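Search this site Go

Gernden two-arm bench kit — acceptance checklist, with comments
Unit on approval from Mudgway. Inspected Apr 4, 2024, Arholm workshop.

Task for the trial: cube into basket. Mudgway's brochure calls this "a gentle introduction", so we shall be gentle.

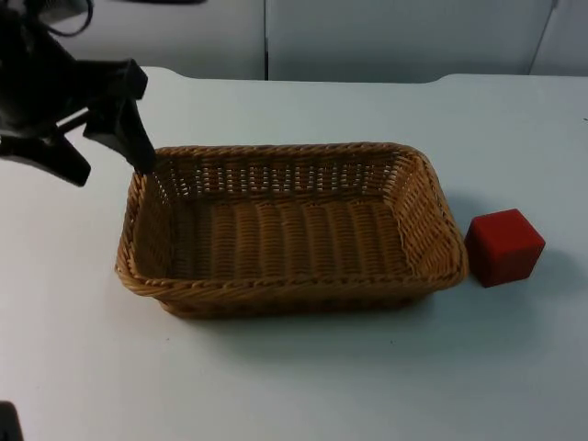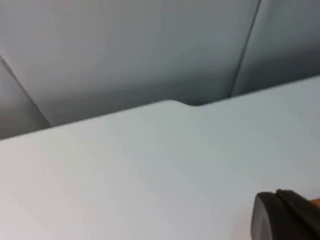
Widville had the same kit on approval before us, and their view was that the arms are fine and the paperwork is a work of fiction. They would check the stop button before anything else, and then check it again with the second arm powered, which the manual forgets to mention.

1. Stop button, one arm powered. PASS. Stops promptly. Button is stiff enough to count as exercise.

2. Stop button, both arms powered. PASS, second attempt. First time the left arm stopped and the right one thought it over. Connector wasn't pushed home. Ours to fix, though a click would have been nice.

3. Feet and clamps. PASS. Spanner supplied fits three of the four bolts.

4. Cable slack at full reach. COMMENT. Enough, but it loops. Tie it back before anyone with long sleeves is let near.

5. Finger pinch guard. FAIL. Listed in the box contents, absent from the box. Mudgway say it is "in the October pack". We would like it in this one.

6. Slow mode. PASS. Limit set at 100 mm per second and it kept to it. Default out of the box is 400, a bold choice for a gentle introduction.

7. Grip force. PASS on the lowest setting. Higher settings not tried — see item 5.

8. Wrist camera mount. PASS. Two screws, both tight. Focus is a touch soft, good enough for the job.

9. Labels and warnings. COMMENT. Sheet of 16 stickers, no plan of where they go.

10. Warranty. Runs into 2025, provided the card is posted. Card is addressed to Gernden's old premises.

Result: accepted for supervised use in slow mode only. Full sign-off waits on item 5. Invoice can wait with it.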